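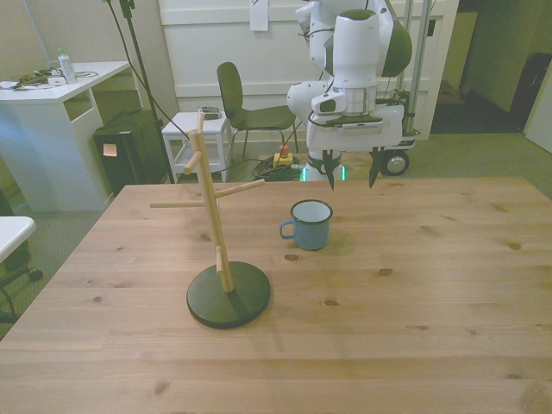
## Oil or varnish for a pine kitchen table? (small kitchen, used every day)

**cengiz_s**

Good evening to all. I have read this forum for some months and this is my first question, so please excuse me if I put it in the wrong section.

We moved to Trokport in May and bought a pine table from a man who was leaving his flat. It is 107 cm wide and quite heavy. I sanded away the old finish and now the wood is bare. It is much lighter in colour than I expected, and I like it.

My question is which finish to use. We drink a lot of tea, we chop vegetables near the edge, and my daughter does her homework there with felt pens. At Moussa (the hardware shop by the harbour) they sold me a tin of Pustora oil. On the tin it is written "for interior softwood and hardwood". My brother-in-law tells me that oil on pine is money thrown away, and that I must use a hard varnish. The tin is not opened yet, so I can still return it.

I would prefer that the table still feels like wood under the hand.

Cengiz Şimşekoğlu

---

**plankton**

Your brother-in-law is right. Pine is soft and thirsty. Oil it and you'll be oiling it forever, and a tomato sauce stain will still get in if you leave it over dinner. Water-based varnish, satin, three coats, done. Take the tin back.

---

**hanan_issa**

I disagree with plankton, politely :)

I have had an oiled pine table for a long time and it looks better now than when we got it. Yes, it marks. When it marks I rub that spot with fine paper and put a little more oil. With varnish, when it gets a scratch, the water goes under and you get a grey patch, and then you must sand the whole top. I did that once in my mother's kitchen and I don't want to do it again.

What grit did you finish with? It matters for the oil.

---

**cengiz_s**

Thank you both. I finished with 600. I was rather proud of it, it feels like glass.

---

**plankton**

600 on pine?? You've polished it. Nothing is going to soak in.

---

**hanan_issa**

Here plankton and I agree. 600 is too fine for the first coat. Go back over the top with 150 or 180, along the grain, and wipe off the dust with a damp cloth. Let it dry, then oil. Keep your 600 for between the coats, if you want to use it at all.

---

**dovetail_dave**

Chiming in on the knots. If any are sticky, clean them with methylated spirits before you do anything else. Oil won't hold resin back. Varnish won't either, unless you seal the knots first with shellac.

Also, felt pens. Buy a desk mat.

---

**cengiz_s**

I will answer everything in one message.

The knots: I found two that were a little sticky, both near the window side, where the sun comes in the afternoon. I have cleaned them as Dave described, and this morning they felt dry to the finger.

The sanding: I went back to 180. It was painful to remove my beautiful surface, but I understand the reason.

The finish: I have decided to try the oil first, on the underside. My thinking is that from oil I can still go to varnish if I am patient, but from varnish to oil is a lot of work.

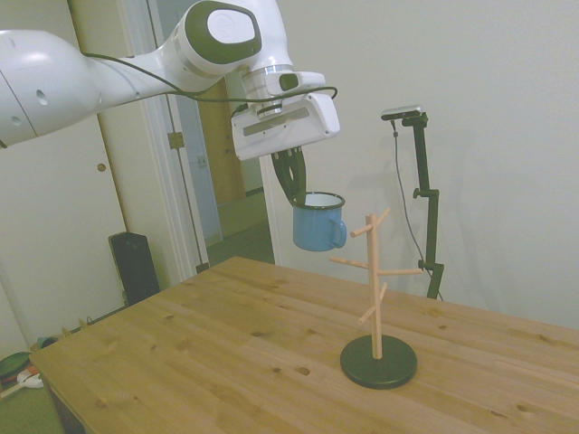

I put the first coat on the underside with a cotton cloth, waited 20 minutes and wiped it. The colour became warmer, a bit like honey. I had feared orange, so this was a relief. The smell was stronger than I thought and we slept with the kitchen window open. My wife had some remarks about this.

One more question. The tin says to wait 7 days before normal use. Is this serious? We have nowhere else to eat.

---

**plankton**

Going from oil to varnish isn't as easy as you think. If the oil hasn't fully cured, the varnish can wrinkle or peel. Leave it a month at least, and test a corner.

But it's your table. Honey sounds nice.

---

**hanan_issa**

It is serious for water and for hot pots. For eating carefully, with a cloth over the top, I would say wait 2 days and then use it gently. Put something under every cup in the first week – a wet ring in fresh oil is very stubborn.

And please spread the oily cloths flat outside to dry, or put them in a bucket of water. Don't leave them in a ball in the bin. They can catch fire by themselves. I repeat this in every thread and I will go on repeating it.

---

**dovetail_dave**

Seconding Hanan on the rags. A neighbour of mine lost a shed that way.

I use Hesham hard wax on mine, by the way. More expensive, but it stands up to the kettle better. Something to think about for the last coat, though check it goes over your oil.

---

**cengiz_s**

I did not know about the cloths, thank you. They were in the bin, in a ball. They are now hanging on the fence, each one apart.

Tomorrow I start with the top. We will eat at the ironing board for two evenings, it is already decided. I will write again when the second coat is dry.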